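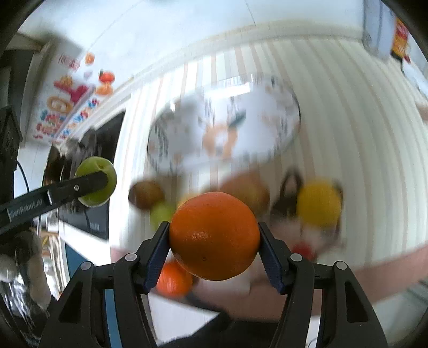 Subject: Re: [zodenthorpe-growers] Navels dropping off early

Hi all,

Nusrat Jadoon wrote:
> Has anyone else had navels dropping before they're ripe? I've got two
> trees against the back fence. One's fine and the other has shed 17
> fruit since April, most of them with a soft spot at the bottom end. I've
> been watering the same as last year. Neighbour says pull it out, but
> it's the tree that came with the house and I'm fond of it.
> Nusrat

Don't pull it out, Nusrat! Mine did exactly this the second winter we were on Gavine Street and it's now the best cropper in the yard (well, the best after the lemon, but lemons don't count, you couldn't kill ours with an axe).

First thing I'd do is cut a few of the dropped ones in half, straight down through the navel. If there's brown or black rot running in from that end, it got in through the navel itself and there's not much you can do about this year's lot. Pick them up and bin them – don't compost them, I made that mistake. If they're clean inside apart from the soft spot, I'd be looking at water. You say you've watered the same as last year, but we had that long dry stretch in autumn and then the big dump of rain, and navels hate going from one to the other. Is the one that's dropping on the downhill side, by any chance? Mine was, and it was sitting in a puddle every time it bucketed down.

What I did: scraped the mulch back from the trunk a good hand's width, dug a shallow drain off to the side, and stopped feeding it until spring. Then 500 grams of citrus food in August, watered in really well, spread out under the drip line and not up against the trunk. My brother-in-law reckons that's stingy for a grown tree and he's possibly right, his are enormous.

Also have a look for gall wasp while you're out there. Lumpy swellings on the young twigs. Usmani Nursery had a handout on it near the till, and they'll look at a cutting if you bring it in a sealed bag. I took out 13 galls last winter and had another go at it this year, only 5 so far, so I'm feeling quite smug.

On another matter, does anyone still have the long-handled picker with the Tullo sticker on it? It was in our shed, then it went to somebody for their persimmons and I've lost track. I've got grapefruit up the top I can't reach and I'm not allowed on the ladder any more after last time.

Happy to come and have a squiz at the tree if you like, Nusrat. I'm home most mornings, and I'll bring my good secateurs.

Cheers,
Marg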